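Trolik desktop arm kit: bench safety check before loan
Checked by: Siham Moussa
Unit: 342
Bay: Jivdale, bench by the window

1. Power lead and plug. OK. Nice long lead, and it clips under the bench.
2. Emergency stop. OK. Pressed it at rest and mid-move, and the arm held still both times. Big improvement on the last kit we tried!
3. Speed limit. OK. Set to 75 per cent, locked with the supervisor code (Maxine has it).
4. Base clamp. ACTION. Half a turn loose on the left. Tightened, recheck Friday.
5. Cable run at the wrist. OK. No pinching at full reach, lovely tidy routing.
6. Gripper fingers. OK, with a comment. Small scuff near the tip of the left one. Both open wide without catching. Screw heads in place on both brackets.
7. Work area. OK. Tray kept well away from the fingers for the start position.
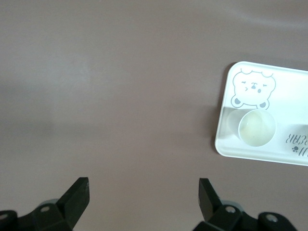

Items 6 and 7: gripper open, bear tray to the upper right.

8. Guide booklet. ACTION. Page on finger changes is missing. Trevor Inskip to ask Ladefoged for another.

Result: pass once 4 and 8 are closed. I'd happily have a second one of these.
S.M.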